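Questions I get about my handwoven table runners

How long does an order take?
Usually 41 days from the day you pay. I weave everything myself on one floor loom, so if I catch a cold, you'll hear from me! Orders that come in during December take longer, and I stop taking new ones for a bit once the list fills up.

What yarn do you use?
Mostly linen from Prillivard, with a cotton warp from Ulano when I want something softer. I used to buy all cotton, but I love how linen feels after a few years of dinners -- it just gets better and better.

Can I wash it?
Yes, please do! Cool water, gentle cycle, mild soap. Hang it up damp and iron it while it's still a little wet. Skip the dryer. I ruined one of my own that way and I'm still mad about it.

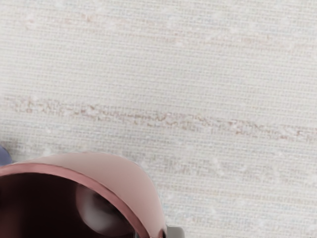 Will it shrink?
A little. I wash every piece before I measure it, so most of the shrinking is done by the time it gets to you. My standard runner is 69 inches long after that first wash.

Do you do custom sizes?
I do, up to 7 feet. I ask for a $50 deposit on those, and it comes off your final price. Tell me the length of your table and how much you'd like hanging over each end.

Where can I see them in person?
The Lyimo shop keeps a few on the shelf, and I have a table at the Plidness craft market most months (come say hi, I bring cookies).

Can I return one?
Sure, within 41 days if it hasn't been washed. Custom pieces are yours to keep, I'm afraid.

Last updated 5/1/18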